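Workshop Tips: What Our Robot Pickup Trials Taught Us About Bins and Floors
Posted 20 February 2025 by Ettore Amato

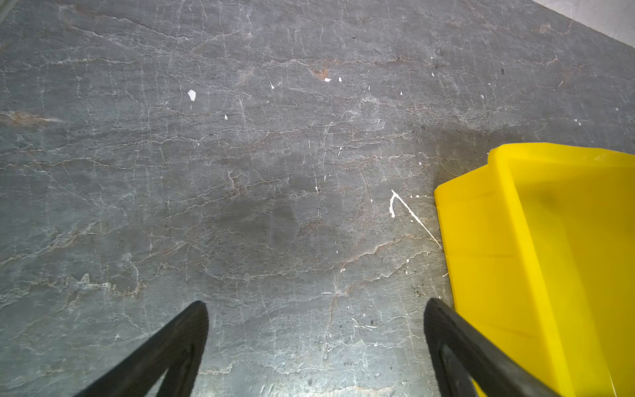 Small parts on the floor are a nuisance in any shop, and for most of January my bench partner and I at Cirus tried to work out how much the setup of the floor and the bin matters when a gripper does the picking up. We called the study Zidance, and I promised the folks who read this page that I would pass along whatever might help at home. The method was plain enough. We dropped a part, let the arm try for it with a camera down by the fingers, wrote down what happened, and did it all over again until we had 725 tries in the notebook. A veined gray floor with white flecks and a long pale streak on it, right beside a yellow bin, gives a camera an awful lot to look at, and I have come to think the same goes for tired eyes at the end of the day!

Pick a bin color that argues with your floor
We compared two bins, a gray one and a yellow one, with everything else left as it was. The arm lost track of the gray one far more often, mostly along the near rim. If your floor is gray or brown, go for something loud. I have since swapped the screw bins under my own bench, and my wife says the place looks like a toy store, but I do find things faster.

Sweep first, and then scrape
Most of our false grabs were at specks – bits of dried paint, a crumb of plaster, once a rust stain that fooled the software eight times in one afternoon. Sweeping took care of the loose stuff. For stuck paint we used a plastic scraper and warm water. Try a corner first if your floor is stone, and keep vinegar well away from marble.

Leave a hand's width beside the bin
Parts that rolled up against the side of the bin were the hardest of all, as one finger would bump the wall before the other was anywhere near. Pull the part out into the open with a ruler or a stick and then pick it up. My own fingers do better that way too.

Light from the side
A lamp set low and off to one side gives a washer or a small nut a shadow of its own, and those shadows helped us more than a brighter bulb overhead. We used an old clamp lamp on a paint can. Do watch where the cord goes.

We only tried the one floor, so please take all this as shop talk with a notebook behind it. Next on the list is the Talavera tile in the back hall, which is busier still, and I will put up the tallies when we have them.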